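Fri 4 October
Posted by the course tutor, Workplace Layout and Housekeeping, Standine Evening School

Handout 4: The Shared Room, or Who Put That Cable There

Last week we finished with storage, and the usual half of the class went home to buy boxes. Please stop buying boxes. We have one more session on storage in March and you will want the money then.

This week is about rooms where two sorts of work go on at once: desk work, where people sit and look at a monitor, and bench work, where people stand up and lean over things. Most offices that make or mend anything end up with both under the same ceiling. The architect's drawing has a tidy dotted line between them. The dotted line does not survive the first Monday.

1. Desks and benches

Desk people want quiet, a chair that stays at the height they left it, and a socket. Bench people want light, elbow room, and every socket. Put the desks along one side with the monitors all facing the same way if you can manage it, and give the benches the rest. Leave a proper walkway. A walkway is a strip of floor you can cross while carrying something awkward, and it stops being one the moment a chair is parked in it.

Chairs drift. You can set out a row of office chairs with a tape measure and by Thursday they will have gathered round one desk like cows at a gate. At Nimau, where I did my first survey, we put tape on the floor to mark the parking places. The tape was very neat. The chairs ignored it.

2. The bench top

For the exercise you will divide a bench top into three zones. The front strip is for the job in hand and nothing else. The middle is for tools you will pick up again within the hour. The back is for power. Anything that fits none of these should leave the bench, and this includes drinks.

I know about drinks. Every group tells me that the bottle has a lid. The bottle does have a lid, and for part of the day the lid is even on it. A bottle next to a power strip is the commonest fault on the Drultness checklist, and the people who score it worst are the ones who wrote the checklist. Put a shelf or a low rack within two steps of the bench and call it the drinks shelf. Further than two steps and it will hold old catalogues.

3. Power strips and cables

A strip lying loose on a bench top is being used as a paperweight that happens to be live. Fix it to the back edge or under it. Leads should drop straight down behind the bench and then run along the wall side. A lead that wanders over the working surface will be caught by a sleeve sooner or later, and one that loops off the edge towards the floor will be caught by a foot. Small thin leads are worse than fat ones. People see a fat one.

Allow 300 mm of slack at the bench and coil the rest underneath. If you need more than that, the bench is in the wrong place, and moving it now is cheaper than arguing about it until Easter.

4. Light

Ceiling tubes are laid out for the room as it was when empty. Stand where the worker stands, lean over as the worker leans, and look at where your head's shadow falls. If it falls on the job, turn the bench or add a lamp. Do this yourself; the person at the bench has long since stopped noticing and will tell you it is fine. A glossy pale floor helps a good deal by throwing light back up, and it also shows every footprint, so you gain a little and mop a little.

Exercise for next time

Choose a shared room you are allowed into. Spend 30 minutes in it without tidying anything, which some of you will find painful. Draw a plan on one sheet. Mark desks, benches, sockets, walkways, and any drink standing near a lead. Then propose two changes costing nothing. "Buy boxes" is not a change costing nothing.

The reading is the Từ booklet, first chapter only. The second is about car parks and I have never found out why it was bound in with the rest.
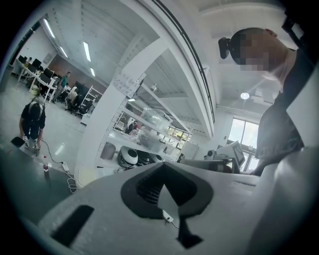 Bring the plan on paper, with your name on it, and leave room in the margin for my remarks. Those who hand in a plan showing no faults at all will be asked to go back and look under the benches.

Standine Evening School, Room 388. Questions to the tutor at the end of class. © Standine Evening School. Back to top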